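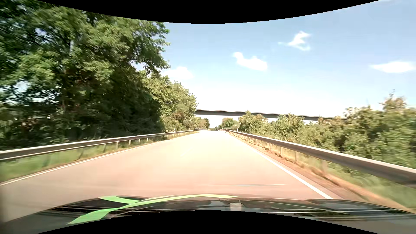
Reading the Road: Line Marking and Edge Visibility on the Sandoval River Route

Civil Infrastructure Studies, second-year field project
Submitted Mon 27 September

1. What we set out to do

Our group was given a choice between concrete slump testing and a road survey. Slump testing involved getting up early, so we chose the road. The stretch we settled on runs from the Jarnum turnoff down to the river at Sandoval, and it has most of what a marking survey needs: guardrail, trees, an overpass, a lot of sun and a surface that changes colour whenever it feels like it.

The question was a plain one. At normal driving speed, in bright daylight, how well can a driver pick out the painted lines? Everyone worries about lines at night. Bright days get less attention, on the theory that if the sun is out you can see things. Our results are not kind to this theory.

2. Method

We drove the route and chose 100 stills, then sorted them by surface, background and glare. Two of us scored each still separately for the left edge line, the right edge line and the centre marking, on a scale from zero (can't find it) to four (can't miss it). Where we disagreed by more than one point we argued, and then took the average, which we could have done in the first place.

The scoring sheet was adapted from the Grindeck template handed out in week two. We dropped its columns for kerbs and cat's eyes and added one for glare. The spreadsheet ended up with 2,184 filled cells, and we would like some credit for that whatever happens to the rest of the mark.

3. Results on the pale surface

Edge lines did well. Solid white against grass, with a rail behind it, is about as much help as paint can give you, and even where the pavement was close to cream the right edge line stayed easy to follow. It scored a four in most stills.

Centre dashes were another matter. White paint on a nearly white road is an optimistic piece of design. In 26 stills at least one of us scored the centre marking zero, and in 14 of those we both did. A short dash close to the bonnet could usually be found, but farther up the road it sank into the glare.

Glare also affected how we judged traffic. A motorcycle a long way ahead, near where the right guardrail starts, was a small dark shape and easier to spot than any of the paint between us and it. The overpass gave us something grey to look at against the brightness, and was the only fixed object all group members agreed on without discussion. 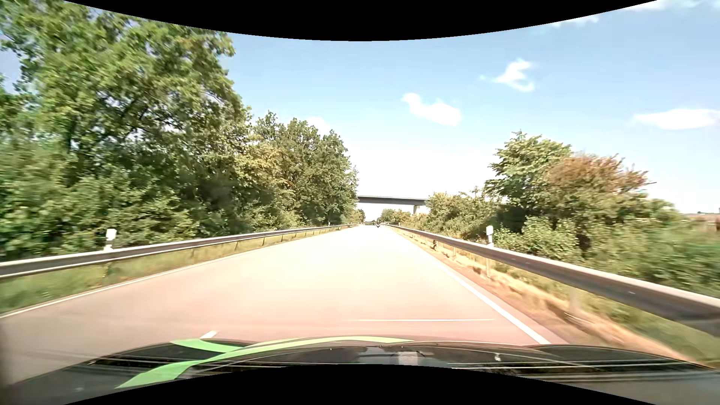
4. Results on the red-brown surface

By the river the asphalt is reddish-brown and the scores jump. The same sort of broken white centre line that we had been squinting at now read clearly, with several dashes showing at once as they shrank into the distance. This matters more than it sounds, as it was also where we scored stills with oncoming traffic in them, and a centre line is at its most useful when there is an SUV on the other side of it.

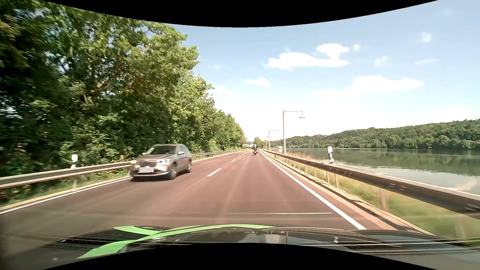
The obvious objection is that we have compared two places and blamed the difference on colour. Tree cover, the angle of the sun and the age of the paint could all be involved. We did not measure any of them. The light meter was booked out to the Sornura group, who were using it on a car park.

5. Limitations and further work

One drive, one direction, one kind of weather. A camera also handles glare differently from an eye, so our zeros may be harsher than a real driver's would be. If we did it again we would score from the passenger seat as well, and repeat the run late in the afternoon.

We would also suggest trying a dark border around the centre dashes on the pale section, even over a short length, and scoring it with the same sheet. The sheet is in Appendix A. The arguments have been left out.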